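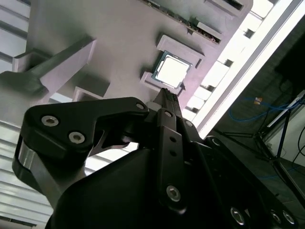 Leave the Old Desktops Open a Little Longer

9/17/25

Most people I know have a desktop tower in a closet. It was bought for school or for a home office, it got slow, and a laptop took its place. The usual advice is to wipe the drive and drop the thing off at the next electronics collection. I think that advice skips a step. Before an old tower leaves the house, somebody in the house should take the side panel off, take the processor out, and put it back in.

I don't mean this as a repair. I mean it as a way of learning what the machine is. People will change the oil in a car they plan to sell, and they know where the water shutoff is in a rented apartment. The same people own a computer for ten years and never look at the part that does the computing.

I started with my own tower in January, a used one I paid 80 dollars for at a surplus shop in Brastbridge. I had put in memory and drives for years, and like a lot of people I stopped there. Memory feels safe. It goes in a long slot and clicks at both ends. The processor has a reputation, and the reputation comes from the socket.

On the type of board I have, the pins are in the socket and the chip has flat contacts. The pins are very fine. If you drop the chip on them at an angle, or drag it sideways, they bend, and a bent pin can mean a dead board. That part of the reputation is fair. 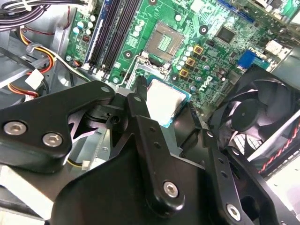
What is not fair is the idea that the job takes special hands. It takes patience for a short time. You hold the chip by its edges. You find the small triangle on the corner and match it to the mark on the socket. You check that the notches line up. Then you lower it straight down and let go. There is no pushing. If it isn't sitting flat, you lift it out and look again. The lever does all the pressing, and on mine it pressed hard enough that I stopped the first time to make sure nothing was wrong. I have since read that nearly everyone stops there.

The paste is the part I would warn people about, and it gets the least attention. Old thermal paste dries out and holds the heatsink to the chip. If you pull straight up on a cold machine you may have a fight. Run the computer for a few minutes first, shut it down, unplug it, and twist the heatsink gently before lifting. Wipe the metal lid with rubbing alcohol and a lint-free cloth. A faint smear left on top is not a disaster, but it should come off before new paste goes on. Keep the paste out of the socket. Cleaning it out from between the pins is miserable work.
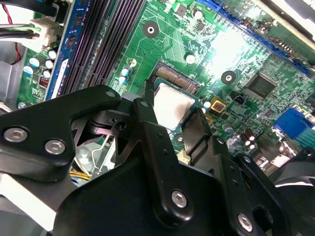 Is it worth doing on a machine that's going to be recycled anyway?

I think that is the best time to do it. A mistake costs you nothing you were going to keep, and the skill carries over to the next computer, which may be one you care about.

The other objection I hear is that newer machines are harder to open, so the skill is going out of date. It's true that a thin laptop has its processor soldered down and there is nothing to practice on. I take that as a reason to use the towers while they are still around. My town's drop-off took in 515 of them last year, according to the notice at the gate, and I would guess most had never been opened by their owners.

I would also like to see this in schools. The middle school in Morau has a computer class, and as far as I can tell the students spend all of it on a screen. Give them two afternoons with a dead tower and a screwdriver. Some will bend pins. That's fine, the board was headed for the shredder.

A few practical notes for anyone who wants to try it. Lay the case on its side so the board faces up and the chip goes down with gravity helping. Clear the whole table first, because screws roll. Move the cables out of the way before you touch the lever — I didn't, and had one lying across my hand the whole time. Touch bare metal on the case before you handle the chip.
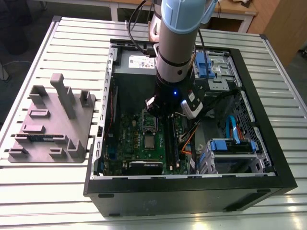 An open tower on its side, with the socket empty and the power supply still in its corner.

My tower went back together and is under the desk again. The fan is louder than it was, and I still need to find out why.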